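Topic: Is a 30 minute lunch even worth clocking out for?

stilley_mark
So our place (Stindow, second shift) went from an hour lunch to 30 minutes in May and I'm still mad about it. Yes, we get to leave earlier. But by the time I wash up and wait for one of the 2 microwaves, I'm eating soup standing up! Anybody else dealing with this?

berkayk
I'd take the short lunch every time. I get home before my daughter goes to bed now – that's worth some fast chewing. Pack a sandwich and skip the microwave line.

noodle_aunt
Easy to say if you like cold food, Berkay. I'm with Mark. I bought a wide-mouth thermos from Akyol, filled it with boiling water for a few minutes before the chili went in, and it was still hot at lunch. Best money I've spent this year.

stilley_mark
Ooh, the boiling water thing is new to me. Does rice hold up in there or does it go to mush?

noodle_aunt
Mush. Put the rice in its own tub and dump it in when you sit down.

kaan_s
We had the same fight at Skillari. More than 250 people signed a sheet asking for the hour back and management met us halfway with 45. Ask for it in writing, and bring up the walk to the break room, it eats a lot of your time if you're out at the far end of the floor.

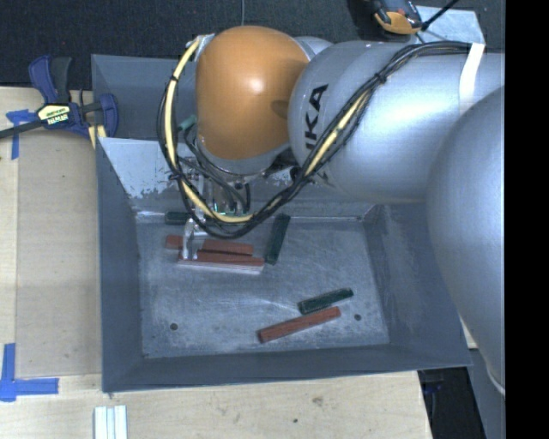 Our walk was four minutes each way, so with a half hour you're really getting 22. That number did more than all the complaining. I still think the hour was better, though.

berkayk
45 would wreck my carpool. Let people vote on it at least.

stilley_mark
Fair. I'll time my walk tomorrow and ask the others what they want. Thermos is ordered, the two-pack.

Contact us | Forum rules | © 2024 | Back to top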